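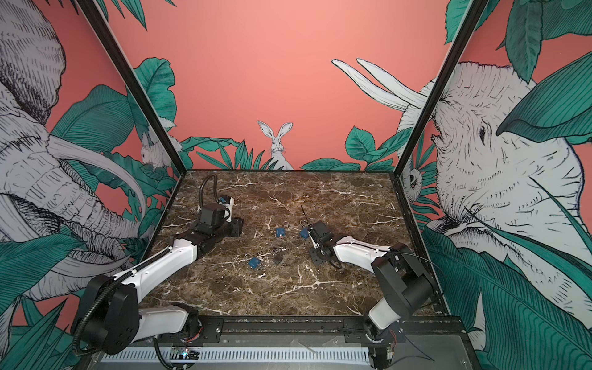 The two-arm table, with key rings and blue tags set out.

Help us compare grippers at Gasus

We're looking for people to drive our robot arms for the Duster study, and we'd love to hear from you! You don't need a background in robotics. If you like fiddly things - model kits, sewing, fixing bikes - you'll probably get the hang of it faster than we did.

Each participant tries two sets of gripper fingers, Alard and Thân, on the same small metal objects. Picking up a ring from a hard, flat surface is a great test, and people come up with ways of doing it that we would never have thought of. 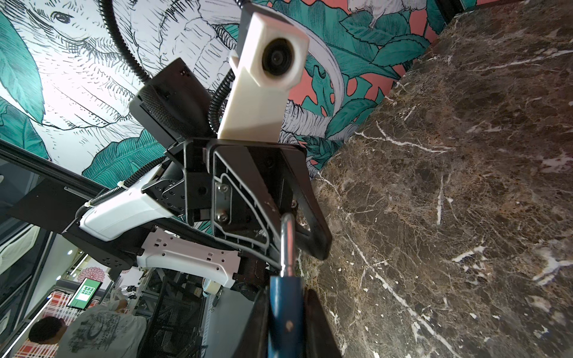 Wrist camera housing and gripper, seen from below.

You'll also work with two views, one from the fixed camera and one from the wrist, and tell us which one you trust for which part of the job. Strong opinions are very welcome.
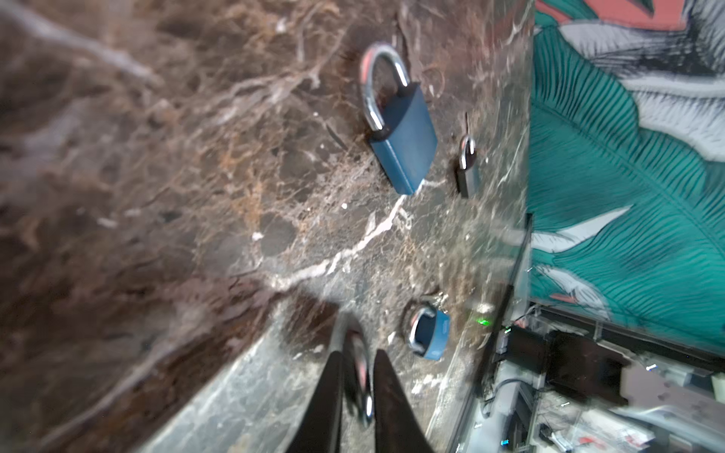
Page last changed: August 2, 2020

A visit has 3 parts and takes around 210 minutes, breaks included. First comes free practice, then the padlock tasks with each set of fingers, then a chat with Xuân Phùng about how it all felt. We pay 600 for a full visit and 300 if you need to stop early.

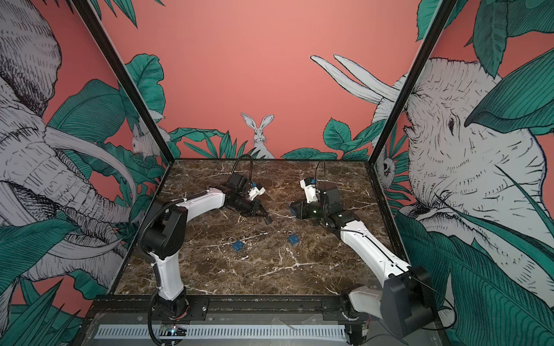

Both arms are used in most of the tasks, so you'll need to be comfortable using your two hands at once. Left-handed people, please apply - we had very few in June and would really like more.

To sign up, write to Thư Đặng at the Gasus front desk with your name, the hours that suit you and whether you've driven an arm before. Either answer is fine.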